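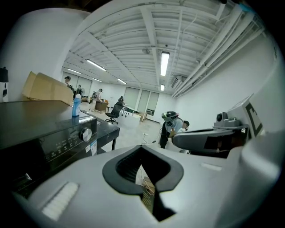

Remness Community Orchard: Progress Report to the Quintana Fund
6th April

Thank you for the second installment, which arrived before we had finished explaining how we spent the first. This report covers the winter season.

Planting
We promised you 100 heritage apple trees on the slope behind the old Remness dairy. The nursery delivered them in one go, bare-rooted, on the coldest morning of the winter, when the ground had the give of a parking lot. They were heeled into a trench of sand for two weeks and moved to their permanent spots after the thaw. All of them are now in, staked and labeled. A few of the labels were on the wrong trees until a visiting pomologist pointed this out at some length. They have been corrected, apart from one row near the gate where he and the nursery still disagree.

Deer
Our application described deer pressure as "light to moderate." The deer had not read the application. They went through the fence at the north corner in the first week and ate the tips off 34 trees. Most should recover with pruning. The corner has been rebuilt with taller posts, and the cost came out of the line you approved for signage, with your office's consent. Visitors will find the orchard well protected and somewhat hard to locate.

Water
The Gekton pump is installed and runs. It was sold to us as quiet. The neighbors on the lower lane have offered another view, and we have agreed not to run it before breakfast. The storage tank holds enough for a dry fortnight. Drip lines are laid to the upper terraces, and the lower ones will be done once the mud lets go of the trencher.

Education
Pruning classes began in a borrowed hall and filled up faster than expected, largely, we suspect, on account of the soup. Nearly 200 people came over the season. We had budgeted for fewer, so the loppers were shared and tempers were mostly kept. Feedback forms praised the practical sessions and were cool on the slide talk about rootstock, which has been shortened. It could stand to be shortened again.

The Sita cider press is on order. Delivery has moved once already, and we are not printing posters for the harvest open day until it is standing in the shed.

Money
Spending is within budget overall. Fencing is over, signage is under for the reason given, and tools are on target if we leave out the wheelbarrow. Receipts are attached, including the one that went through the wash.

Next steps
Mulching, the lower drip lines, and a first attempt at grafting scions from the two surviving trees in the dairy yard. We would also like to talk about moving the leftover training money into next winter's classes. Our final report will reach you in September, with apples if the deer agree.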